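Pump and Motor Repair Fitter
Covow Rewinds, Darnden
Full time, permanent
Posted 31 October 2018

Covow Rewinds repairs electric motors, pumps and small generators for farms, quarries, food plants and water companies. We are looking for a fitter to join the day shift at our Darnden workshop. The post is new and comes out of extra work from the Lanlow depot, which stopped doing its own strip-downs in September.

The job

You will be one of five fitters on the mechanical side. Most of what comes through the door is pumps and three-phase motors, and you would be expected to take a job from booking in to final test. That means:

Stripping, cleaning and inspecting motors and pumps
Replacing bearings, mechanical seals, glands and couplings
Measuring shafts and housings and reporting wear to the estimator
Rebuilding units after they come back from the winding bay
Running test sheets and filling in the job card
Going out to customer sites to remove and refit units, normally with a second fitter

You will not be asked to do rewinds. The winding bay has its own staff, though we are happy to train anyone who wants to move across later on.

Hours and pay

The working week is 40 hours, Monday to Friday, with an early finish on Fridays. Basic pay is £486 a week. Overtime is paid at time and a half and is mostly offered on Saturday mornings. Fitters also take a turn on the call-out rota once they have passed their probation. Call-out is paid separately and covers breakdowns only – planned site visits are done in normal hours.

Work clothing and laundry

We supply overalls, safety boots, gloves and a winter jacket. Overalls are washed under contract and come back to the locker room every week. Plain T-shirts and sweatshirts worn underneath are your own and you wash them at home. For overnight jobs we book and pay for the room, and you should pack a clean set of clothes for the second day.

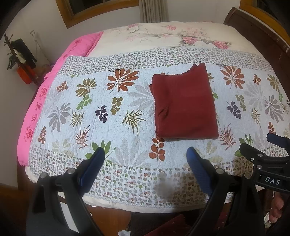

Dark red garment, folded, on a patterned quilt.

What we need from you

A recognised apprenticeship or equivalent in mechanical or electrical maintenance
Experience of fitting bearings and seals to the correct tolerances
Confident use of micrometers, bore gauges and dial indicators
A full driving licence
Handwriting that other people can read – job cards are still on paper

It would help if you have worked on submersible pumps, used an overhead crane or balanced rotors. We use a Lekota balancing machine and will give full training on it, so please do not be put off if you have never seen one.

The workshop

The Darnden unit covers 900 square metres, with a separate wash area and a test bay at the back. There is parking on site and a bus stop at the end of the road. The canteen has a microwave, a fridge and a kettle but does not serve hot food.

How to apply

Send a CV and a short covering letter to the workshop manager at the Darnden address, or hand them in at the front counter between 8am and 4pm. Please say which types of pump and motor you have worked on and how much notice you need to give. Interviews will be held at the workshop and include a short practical test on the bench. Bring your driving licence and certificates with you.

We do not need help from agencies with this vacancy.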